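Valuing a Small Parts Maker: What I Did for My Finance Project

So my project was to put a price on a company that isn't listed anywhere, and I picked Stukon, a small maker of metal fittings with 38 people on the payroll. I wanted something with a stock price to check myself against, but my advisor told me that would be too easy (she was right, annoyingly).

I started with discounted cash flow, the method we spent most of the semester on. You guess the cash the business will throw off each year, then shrink those amounts back to today's money. I went out 4 years. Past that I was just making up numbers, and I could feel it! The discount rate was the hard part. I began with 9 percent, got nervous about how much of the sales go to one customer, Rornus, and bumped it up to 12.

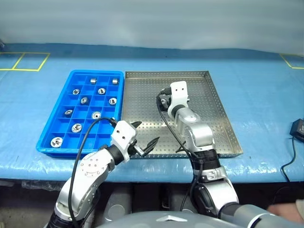

That one change knocked almost a third off my answer. I stayed up way too late rechecking the spreadsheet, sure I'd broken a formula, but no, the terminal value really is that touchy. Most of the company's worth in my model sits in the years I didn't forecast at all, and I still don't love that.

Next I tried multiples. I looked for similar firms that had been sold and found two I trusted, Gament and Yoshida. Gament went for a bit over five times operating profit, Yoshida for nearly seven. Yoshida owns its building, though, and Stukon rents, so I leaned toward the lower one. I also took out a one-time insurance payment of around 600 thousand dollars that made last year look a lot better than it was.

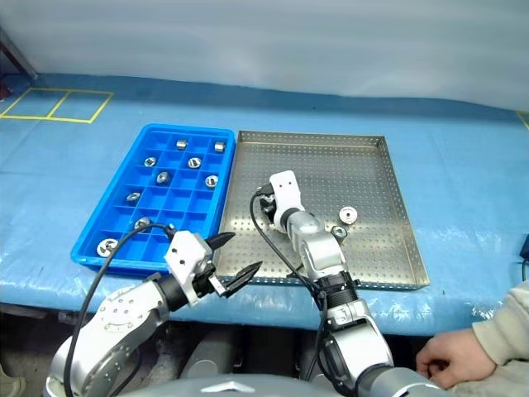

Sheldon Li read my draft on Thursday and thought I was being too hard on the company. In his view I had counted the Rornus problem twice, once in the discount rate and again when I picked the low multiple, and a buyer would argue about one or the other.

Fair point. I went back and ran the cash flows at 10 percent, and the two methods ended up within 20 percent of each other, where before they were miles apart. I kept the low multiple because of the rent. Both versions are in the appendix, with the inventory write-down on its own tab.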